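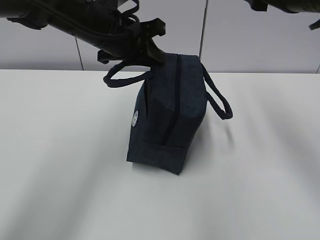 **Jadwiga Bielecka**, maintenance engineer, Ketura cell

### 4.2 Cable and jaw upkeep

Figure 3 shows a jaw grip on the top edge of a navy fabric bag, with the cables looped along the upper side of the arm. Loops that hang too low can snag on handles, so we retied them every 211 cycles. The jaws were inspected at the same time – notches brushed clean, bracket screws checked for play. Over 1543 cycles we replaced six cable ties and one jaw.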